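Last Shift at Drurkbridge

The fridge was still humming when she got there. Out of breath, keys in her teeth.
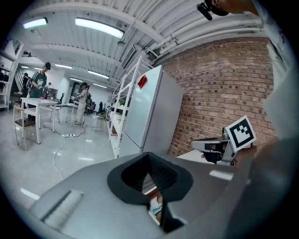
The white fridge, the brick wall, the lights.

Fifty steps from the door – she used to know that without looking. Lights on all the way back. Pipes up under the ceiling, same as ever.

She touched the red sticker. Peeling it off seemed wrong so she didnt.

Somewhere outside a van, engine going. Two hundred boxes for Daher and no time. No time for teh goodbye either.

She pulled the fridge open – milk, one lemon. Took the lemon. Ran.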